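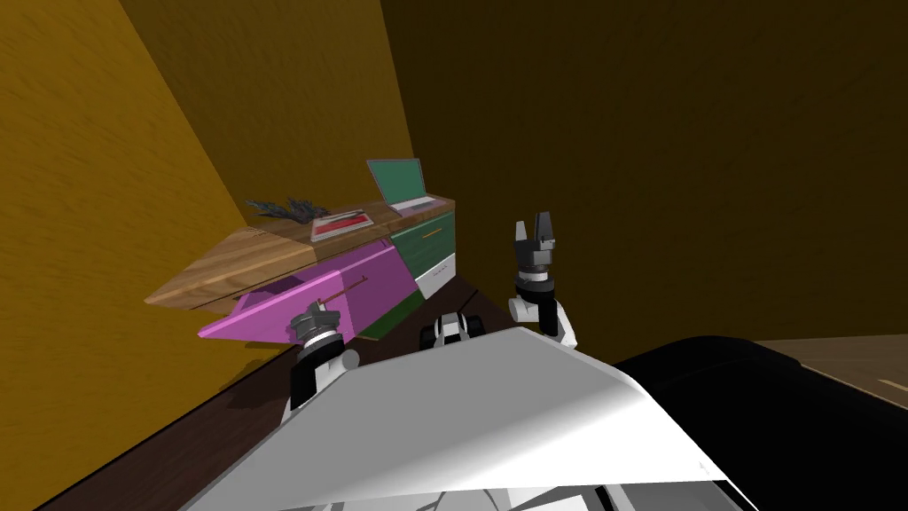 *Pink drawer pulled open under a wooden countertop.*

**Bang-bang: what I learned from logging plays at first base**
Notes for the evening session, umpires' room at Nernach. Start on time even if people are still finding chairs.

## Opening

Hi, everybody. Say who I am, say I work the bases in the Plodement league and have never worked anything fancier. Say I'm going to talk about one call tonight, the force play at first, and that we'll get to the parking lot before dark if people save the rulebook arguments for the end. (They won't.)

Ask for hands: who has kicked one at first this season? Leave my own hand up the longest.

## Why I started writing things down

Story of the Georgiev game. Bottom of the last inning, two outs, slow roller to third, throw beats the runner by what I would have sworn was a full step. I rang him up with both arms and a lot of noise. Then I got home and watched the clip the scorekeeper had sent me, and the runner's foot was on the bag while the ball was still a good yard short of the glove.

I watched it again with the sound off. Same thing.

What bothered me most was how sure I'd been. If I'd had a doubt I could have lived with it. So I asked Roswitha Thiele, who assigns our crews, whether the league still had its old game video, and she handed me a drive and told me not to lose it.

*Pause here, drink some water.*

## What's in the log

3,599 plays at first. That's every ground-ball throw I could find where the foot, the bag and the glove were all visible. I threw out pop-ups, rundowns, anything where the first baseman's back was in the way.

For each one I wrote down the call, what I saw on replay, where the base umpire was standing, and where the throw came from. I used a plain spreadsheet. I tried the Ikow scoring app first and I liked it fine for scoring, but it had no column for where the umpire's feet were, and that turned out to be the column I cared about.

Most of these plays are easy! The runner is out by a mile or safe by a mile and you could call them from the snack bar. When I took those away I was left with 400 close ones. Everything from here on is about the 400.

- If someone asks what counts as close: I had to run the clip frame by frame to decide.
- If someone asks who checked me: Roswitha went through a pile of them without seeing my answers, and where we disagreed I marked the play "can't tell" and left it out of the comparisons.

## Feet

This is the part I want people to take home, so slow down.

I had always been told to get an angle, and I had always heard that as "get close." I'd come charging in from my starting spot on anything hit to the left side, and I'd be moving when the ball got there. My head was bouncing. In the clips you can see my cap going up and down like I'm on a horse.

The misses in the log pile up on the plays where the umpire was still walking or running at the catch. Where the umpire had stopped, even stopped in a kind of lousy place, the calls held up better. I'm not going to put a percentage on the board, the log is one league and one guy's eyes. But I changed what I do because of it.

Now I take my steps, and when the fielder's arm starts forward I plant. Wherever I am. If I'm a few feet short of where I'd like to be, too bad, I'm looking at it from there.

*Demonstrate. Get somebody from the front row to be the runner. Watch the projector cord.*

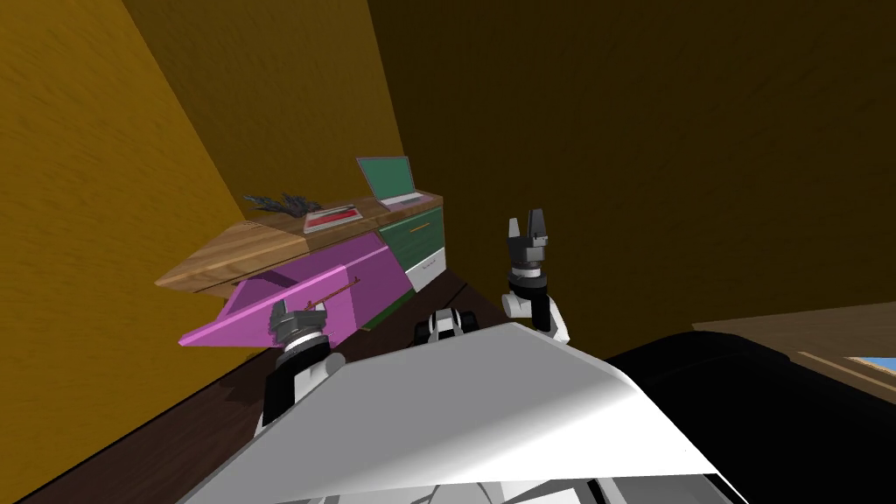 Okay, so once your feet are quiet, the next thing is your ears. Most of us got taught to watch the bag and listen for the ball in the mitt, and I still do that. It works great with a hard throw and a leather pop. It works badly with a soft throw, because the ball arrives without much sound, and your brain sort of fills one in for you. That was my Georgiev play exactly – slow roller, fielder on the run, a floaty throw that barely made a noise.

On a soft throw I let my eyes come up to the glove a little sooner and then drop back to the bag. It feels wrong for a few games. Try it in a scrimmage first.

## The swipe and the pulled foot

Quick section, skip if we're running long.

1. Throw up the line, first baseman comes off and swipes. Lean or take one step toward the line to see daylight between glove and runner. One step is plenty.
2. Foot pulled off the bag. If you're blocked, ask your partner **before** you signal. We agreed on this at the spring meeting and half of us still do it after, me included.

Act out the signal we use at Plodement for "I've got a pulled foot." People forget it every September when the fall ball games start.

## Timing

Read the play, count a beat, then call it. I used to be halfway into the punch when the ball was bobbled, and then you're standing there with your fist in the air and the ball in the grass. If you wait, the dugout may grumble that you're slow. Let them grumble. Make sure the ball is held, *then* sell it if it needs selling.

And please don't sell the easy ones. Save your arm.

## When a coach comes out

Keep this short, Roswitha is doing the whole next session on it. My only bit: tell him what you saw in one sentence. "His foot was down before the ball got there, Coach." Don't bring up the log. I did that once and it made the conversation a lot longer.

## Questions

Blank tally sheets are on the back table, one line per play, with a box for your feet. Drive goes back to Roswitha tonight – it's in the side pocket of my gear bag.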